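4.2 Sticking with it: home exercise in the Irnell group

The Irnell group did all their sessions at home, no gym, no kit beyond a mat. Nine weeks in total. The plan was short on purpose - five moves (squats, plank, glute bridge, dead bug, side leg raises), done in order, rest as needed, then the whole lot again. Women picked their own time of day. Most went for early morning at first and a good few had drifted to evenings by week three.

Logs were on paper. We had wanted to use the Vuva app but it kept dropping entries in the pilot (see section 3.4), so Nest Gethin printed booklets and posted them out instead. Across the group 1,690 sessions were written down. Some booklets came back with whole weeks filled in using the same pen and the same tidy hand, which may mean they were done from memory. We kept these in but marked them, and Table 6 gives the results both ways. Little diffrence.
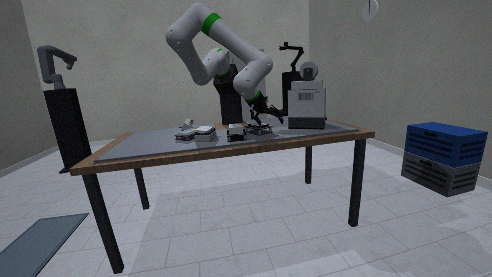 Figure 3. Simulated room with table and mat.

Drop-off was steepest in the second week. Same as Morley, where classes were led by an instructor, so being at home can't be the whole story. Soreness came up again and again in the comments. So did boredom. One woman wrote "could not face another plank" three days running, then carried on to the end of the plan anyway. Those who missed a full week mostly did not come back, though a handful did after a phone call from Mererid Gape. The calls were not part of the protocol and we can't really separate them out.

Body confidence scores went up in both groups. Waist measurements barely moved. This matters for how the plan is sold to people - the women who said they felt better in a swimsuit were often not the ones who had lost anything round the middle. Fereshteh Salehi's coding of the diary pages points to feeling stronger on stairs and when lifting children, and clothes "sitting better", as the things they noticed first. Toning was mentioned far less than we expected given the recruitment poster, which used the word twice.

Holidays were a problem. Anyone with a trip booked tended to work hard up to it and stop dead afterwards. We did not ask about travel at the start and should of done. Beca James went back through the comments pages and found enough mentions to be sure of the pattern, too patchy for a proper test. The Wynne follow-up has a travel question on the first page of the booklet, and a shorter plan for weeks away.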